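Round side table next to a gray sofa, felt pads keep bunching up on me
Small Spaces board > Living room > Furniture care and fixes

14 replies

plankwalker_dee
Original poster
Hi all! Long time reader, first time starting a thread. I finally have a living room I love and I want to talk about the least glamorous part of it, which is what's stuck to the bottom of my side table.

The table is a round one, thick top, light tan with fine ribbing all over it, and the base is thin black metal rods that go down at a slant and meet up in a sort of zigzag near the floor. I adore it. It came secondhand from a lady on Jivby for 40 dollars and I carried it home on the bus (people were very nice about it). It sits by the arm of our gray sofa and it's the right height for a mug, a book and an elbow.

The floor is brown wood-look planks and I don't want them scratched, so I put white felt pads on the feet the same night. Within a month the pads had started to creep. They bunch up to one side, they collect hair and crumbs, and then the bare metal is touching the floor. I've replaced them twice since May. The rods are square and skinny, so there's hardly anything for the glue to grab.

What are you all using on feet this small? Bonus question: does anybody clean a ribbed top with something better than a dry cloth?

marmalade_hatch
Welcome! I have opinions on this exact thing. Square metal legs eat stick-on felt. The pad is bigger than the foot, so every time you nudge the table the overhang catches and the pad rolls under itself.

Cut them down! Trace the foot on the backing paper, cut a hair inside the line, wipe the metal with rubbing alcohol, let it dry, press hard, then leave the table upside down on a towel overnight. Mine have lasted through two moves and one very bouncy dog.

tobin_under_stairs
Respectfully, cutting them down doesn't fix it. The glue is the weak part. I did the whole alcohol and overnight routine on a plant stand and the pads slid off by the end of summer. Now I use the little square rubber caps that push on over the foot. They're ugly for a day and then you stop seeing them.

marmalade_hatch
Rubber on vinyl planks can leave a stain though. Yellowish shadow, doesn't come out. My sister has four of them under where her bed used to be.

tobin_under_stairs
Depends on the rubber. Mine are on tile so I'll give you that one. They do make clear silicone ones with felt already set in the bottom, and those would be my vote for planks. Measure the rod both ways before ordering. I once bought 8 that were a tiny bit too wide and they fell off every time I lifted the stand.

plankwalker_dee
Original poster
Oh, I didn't know the felt-bottomed caps existed! I'd want black so they blend in with the legs. Going to dig out the tape measure after dinner.

And I'm not sure what my floor is made of, it was here when we moved in. So no plain rubber for me, thank you for the warning.

quillandkettle
Can I talk about the top for a second, because I have a ribbed one too and it's my favorite thing in the house. Soft paintbrush! A cheap wide one, clean and dry, used only for this. Brush along the ribs, never across, and the dust just lifts out. Then a barely damp cloth in the same direction if there's a sticky ring. I do mine on Wednesday with the plants and it takes as long as a song.

Is yours real rattan or a wood top with grooves? It changes how much water you can get away with.

plankwalker_dee
Original poster
Good question and I wish I knew! From across the room it reads as woven, and up close I go back and forth between that and a very stripy wood grain. There's a narrow vertical line on the edge where I think two ends of the outer band meet. The lady I bought it from called it "the Zastham one," which meant nothing to me and I haven't found a label.

quillandkettle
A join in the edge band sounds like a wrap over a plain core to me. I'd keep it nearly dry, then. If water gets into that line the band can lift, and it's a pain to glue back on a curve.

S. Kao
Sze-wing Kao here, I used to do furniture repairs with my uncle at a shop called Cheng and I still do small jobs. Agree with quillandkettle. Run a fingernail gently over the join. If it catches, put a thin line of wood glue behind it with a toothpick, hold it with painter's tape overnight, and go easy when you pull the tape off. If it doesn't catch, leave it alone and enjoy it.

About the feet. Before you spend anything, set the table on the flattest part of the floor and press around the rim. Welded bases like this often have one foot that doesn't sit quite down. The table then rocks, and the rocking is what chews up pads. You can stack a second piece of felt on the short foot and the others will behave.

plankwalker_dee
Original poster
Update from the floor, where I have been lying with a flashlight. It rocks! Only a little, but it does! I always thought it was the planks.

The join doesn't catch, so I'm leaving it be.

tobin_under_stairs
Good call from Kao. I take back half of what I said about glue. Only half.

hollis_n_co
Different approach: put a rug under the whole thing and stop worrying. We did a big flat-weave under the sofa front and the side table and I haven't thought about felt in years. It also makes the seating feel like one group when you've got a gray sofa and a tan table on a brown floor.

marmalade_hatch
A rug to solve a felt pad, I love it. But then one foot ends up half on the edge and you're back to wobbling!

hollis_n_co
You go bigger. The answer is always a bigger rug. Ours is a Celgate, we got it for 97 at a clearance and I would have paid double. Okay, maybe not double.

plankwalker_dee
Original poster
I did think about a rug, but I really like seeing the legs against the planks. That zigzag at the bottom is half the reason I brought the table home, and on a pattern it would vanish.

Also there's already a lot going on over on the seat! I have a houndstooth cushion in black and cream and I put plain white next to it so it gets to be the loud one. My partner thinks white fabric within reach of a coffee table is madness. I say it all goes in the wash and the light it bounces around is worth it — our room gets gloomy by four and that corner stays cheerful.

quillandkettle
Team white. I've had white covers for ages and they look better than my dark ones ever did, because you see a mark right away and deal with it. Dark ones just get secretly gross.

tobin_under_stairs
Team your partner. I have two kids and a tomato soup habit.

marmalade_hatch
Houndstooth on heathered gray is so good. I was told once that you can't put a pattern on a textured fabric and I've been ignoring it ever since. The black picks up the table legs too, which ties the corner together without buying a single extra thing.

S. Kao
For the cushion, check how the cover is stitched before you wash it hot. Bold checks show shrinkage more than plain cloth does, the rows go wavy at the seams. Cold, zipped up, inside out, dried flat.

plankwalker_dee
Original poster
Cold it is! I would absolutely have boiled it along with the white stuff, so you may have saved a cushion.

Okay, final report on the feet. I peeled everything off, cleaned the metal, cut new felt a hair smaller than each foot like marmalade_hatch said, and doubled it up on the short one. Left it upside down overnight on a bath towel. No rocking this morning with my full weight leaned on one side. I've ordered a set of the black caps as well, so if the felt starts walking again I'll try those and tell you how it went. A sheet of felt with enough in it for 100 feet cost less than my lunch, so anyone nearby who needs some is welcome to it.

One thing I didn't expect is how much quieter it is. I used to hear a tiny click whenever I put a cup down and I'd stopped noticing until it was gone.

hollis_n_co
Glad it worked! Offer stands on the rug talk whenever you're ready.

plankwalker_dee
Original poster
Ha, I'll come find you. For now the table is staying right by the sofa arm on bare planks, and here's the corner. 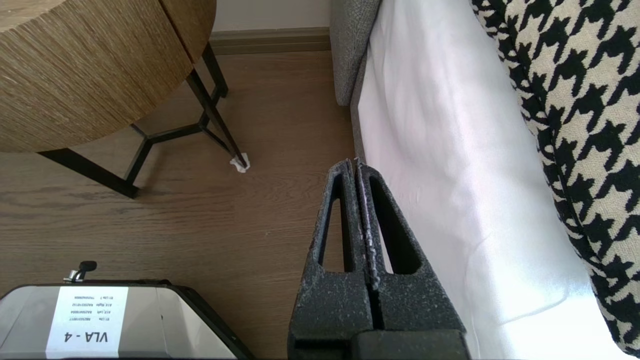
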